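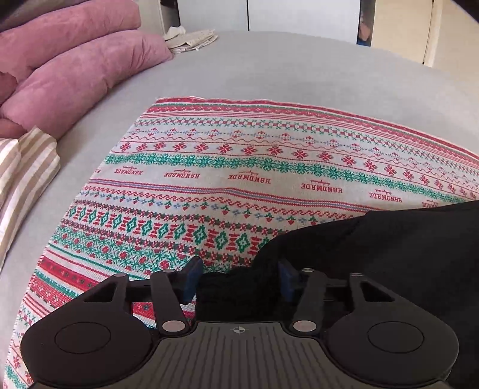

Chapter 8
Household Textiles: Sorting, Folding and Storing

Most homes hold more cloth than their owners think. Sheets, table linen, towels and clothing all pass through the same few hands each week, and each kind needs its own treatment. In this chapter you will learn to sort by fiber and color, to fold large and small pieces, and to store patterned cloths so that the folds do not wear.

Work on a flat surface - a made bed will do. Keep dark pieces apart from light ones before washing. The folding exercises begin on page 485.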